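# Susetti Pewter Marks

Catalogue data for pewter plates, porringers and measures, transcribed from the sale ledgers and handling notes of the Susetti collection. Version 2 replaces the April release, which should not be used for any work on touchmarks.

## Contents

- `objects.csv` – one row per object, 955 rows
- `marks.csv` – one row per struck mark, keyed to `object_id`
- `ledger_lines.txt` – the 3000 ledger lines as transcribed, with original spelling
- `changes.md` – corrections since the first release

All files are UTF-8 with Unix line endings. Fields are separated by semicolons, as the ledger descriptions are full of commas.

## Fields in `marks.csv`

| Field | Type | Notes |
|---|---|---|
| `object_id` | string | matches `objects.csv` |
| `position` | string | `rim`, `well`, `underside`, `handle`, `lid` |
| `reading` | string | letters as struck; unread letters given as `?` |
| `device` | string | rose, crown, bird and so on; blank if none |
| `condition` | integer | 0 (illegible) to 8 (crisp) |
| `reader` | string | initials of the person who took the reading |

A blank `reading` means the mark has a device but no letters. It does not mean the letters were worn away; those cases are entered as `?` with a low condition score.

## Dating

`date_from` and `date_to` in `objects.csv` are the limits given in the ledger. They have not been revised against published lists of makers. Where the ledger says only "old" or "very old", both fields are empty and the wording is kept in `ledger_note`.

Weights are in grams, converted from the ounces of the ledger and rounded to the nearest whole gram. Lidded pieces were weighed with the lid on.
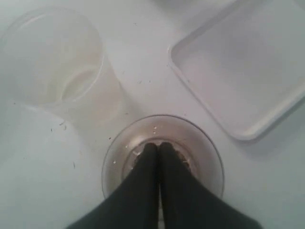

Laimutė Paulauskas wrote that the first release mixed up house marks and makers' marks on the porringers, and that any count of makers taken from it would come out too high. She was right. The two are now told apart by `mark_type`, and her list of corrections is merged in full. Initials cut or scratched by an owner have their own value, `owner`, and should be left out when counting makers.

## Known problems

- Rows from the Dankwa sale have no diameters. The ledger gives "plate" or "large plate" only.
- Crowned X marks are entered as quality marks throughout, although a few may be later additions.
- Two readers disagreed on several worn rim marks. Both readings are kept – as separate rows with the same `position` – so `marks.csv` must be grouped before counting.
- Repairs are recorded only where solder was noted in the ledger.

## Loading

```python
import pandas as pd

marks = pd.read_csv("marks.csv", sep=";", dtype={"object_id": str})
```

Without the `dtype` argument the leading zeros in `object_id` are lost and the join to `objects.csv` fails without a warning.

## Credits and licence

Transcription: Keyvan Abbasi and Nhyira Nutsugah. Mark readings: Illia Pasichnyk. Released under CC BY 4.0. Corrections are welcome as issues; please give the `object_id` and the ledger line.

Last updated: July 17, 2024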